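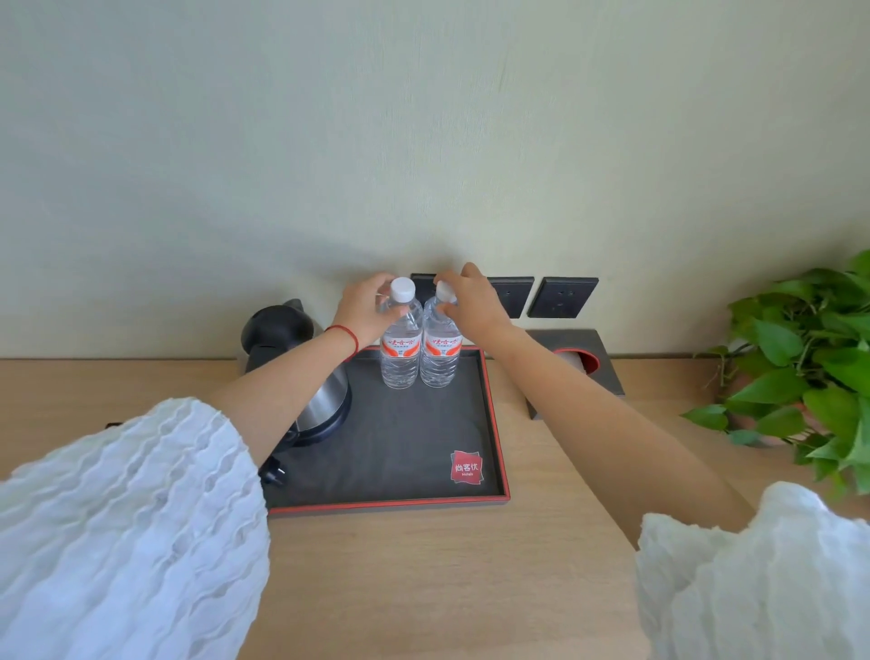 Hurell Support: We have gone over your export and the restock module is performing as designed. The cart confirmed delivery to every room on the list, so on our side the water task counts as automated and the minutes come off the room time. Can you tell us what result you were expecting?

Reply from Zorumdale Rooms, floor supervisor

I was expecting the minutes to match the work. The cart carries the water up and stops at the door. It sends its "delivered" message from the hallway. From there a person takes the water in, gets it open, puts 2 bottles on the tray with the kettle, turns the labels to the front and deals with whatever the last guest did to the rest of the desk. Your module counts all of that as zero. It was zero in February when we went live and it's still zero.

Please don't close the ticket again. It has been closed twice as "user education."

Product: Hurell Restock, with Jakubowski hallway cart
Site: Drollorholm contract, all floors
Opened: December 8, 2025
Priority: Low (set by vendor, we asked for High)

Summary of problem
Restock tasks are marked complete when the cart reaches the door. The room clock then starts on the next task while the attendant is still on the first one. By the end of the shift the tablet shows people as behind, and they get the yellow banner.

What we tried

1. Restarted the tablets. No change.

2. Updated the cart software to the version support sent us. The cart now plays a different chime. No change to the timing.

3. Turned off "auto-confirm at door" in the settings page. It turned itself back on overnight. Support says this setting is "managed centrally." If so, I'd like the switch taken off our page, as it does nothing.

4. Had one attendant tap "pause" while she set up the desk. The pause went into her idle time and she got a message about it. We stopped doing this after one shift. I won't ask people to take a mark on their record to help you find a bug.

5. Pulled the full log for the site. It has 1,949 restock tasks in it. Every one shows a hands-on time of 00:00. I would have thought a column of nothing but zeros might worry someone over there.

6. Looked at room 338 by itself. The log shows 700 seconds between the cart's door message and the attendant's "room ready" tap. The system filed the whole stretch under "unassigned delay."
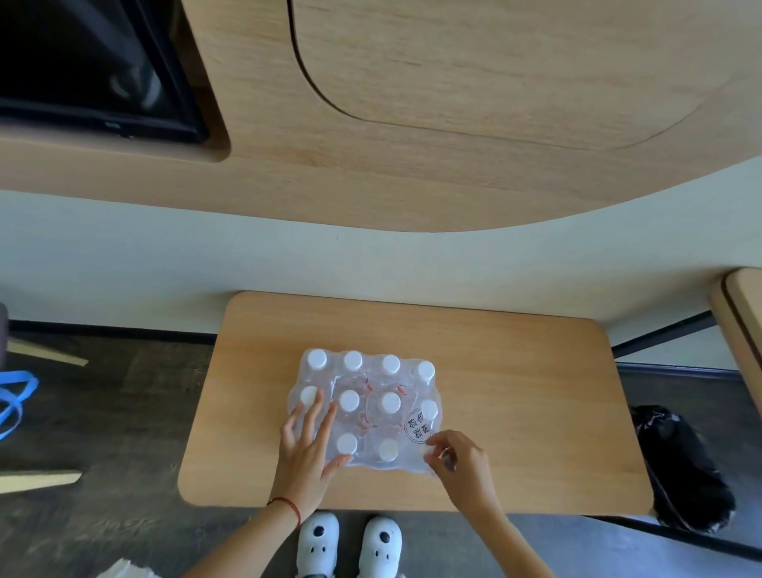

The module's setup form asks for one thing under water, and that's the quantity. It has no field for how the water arrives, so I'm putting it in writing. It comes as a multipack sealed in plastic film, and the film has to be torn open. You set the pack down on whatever small table is handy, keep one hand flat on it, pinch up a corner of the wrap and pull. The cart has no part in any of this. Then the wrap is trash that someone has to carry out, also at zero minutes.

Hurell Support: Thanks for the extra detail. Have you considered asking your supplier for single bottles?

Yes. They cost more, and the saving you sold us on was figured with packs. It's in your own proposal. If the plan only works with a different product, the proposal should have said so.

I'm not against the cart. Pushing heavy water down a long hallway is a bad job and my crew is glad to be rid of it. Two of them told me their shoulders are better. What I don't buy is the line in the sales deck that says restocking is "fully hands-free." One step out of several got automated, and the schedule was cut as if they all had been. The people on the floor are making up the difference out of their breaks.

What we need from you

Move the "complete" trigger from the door message to the attendant's tap.
Add a hands-on time for the water task that we can set ourselves.
Take the yellow banners and the idle mark off the record for the period the log covers.

Hurell Support: The first item has been passed to the product team. The second is on the roadmap. For the third, please open a separate ticket.

Separate ticket opened. Leave this one open too. I'll send a new export after the next full week of shifts, and I'd like a reply from somebody who has looked at the hands-on column.

Status: Awaiting vendor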